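The Ekar came on a 30-day trial, and Bhavana Mudaliar had used up all but 9 of them before she got the hand gripper to close the way she wanted. The salesman at Dondow had promised two hours of setup. She had stopped taking his calls.

"You squeeze too early," Lucimara said from the next desk. "Let it get there first."

"It is there."

"It's almost there."

Bhavana opened her hand and started over. The idea of the kit was simple enough. You did the job yourself, holding the tool, and the arm learned it from you. The brochure said a child could teach it. Bhavana had a child, and she doubted it.

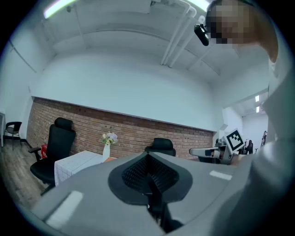

By six she had 30 clean runs saved. Lucimara read the return form out loud while she worked — reason for return, condition of goods, name of account holder.

"What do I put for reason?"

"Don't put anything yet."

She sent the runs over and waited for the bar to fill. Figueiredo wanted an answer by morning, keep it or box it up, and he would not read more than one line. When the bar was done she laid the tool down, pushed back from the desk and told the arm to start.

Lucimara put the form under her keyboard and came over to watch.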